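Forum > Lab kit and automation > Buying and budgets

Sim says the cell fits. Do I sign?

mghasemi
Trying to get our February bid in. Hutano have quoted for a layout with one small arm, a FANUC CRX-5iA, and sent renders of it. Deck plates are 1,870 of the total and I don't believe the floor space for a second.

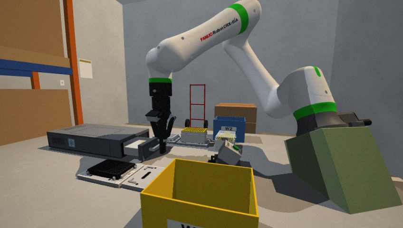
Phúc Đồng: Ask what happens to the price when they decide you need the bigger arm. Ateş did that to us after the deposit.

mghasemi
Noted. Lids bother me more. A render never has a sticky one. 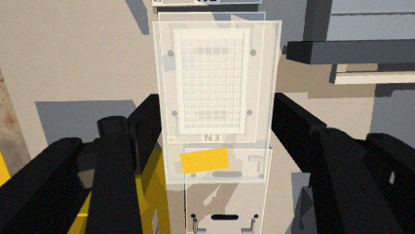 Clear piece between the grippers, N3 plate behind

stekar_survivor
Disagree, sim is decent for reach. It's useless for cycle time — Sarnby promised us 71 plates a shift and we get 14.

mghasemi
Reach I might accept, then. Service is another 2,663 a year

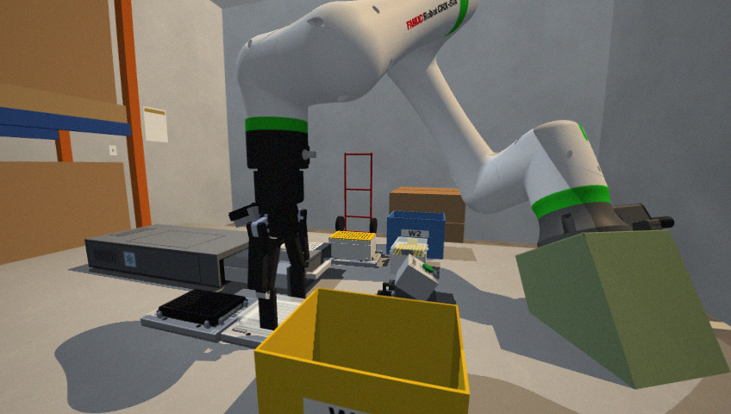 and it leaves out gripper fingers, so I want those priced separately before anybody signs.

Phúc Đồng
Get both arms quoted on one sheet. The CRX-10iA layout
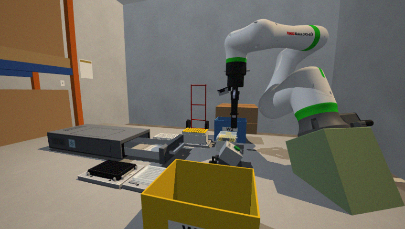

should have its own pedestal and install lines, or you can't compare them.

mghasemi
Asked. No reply yet.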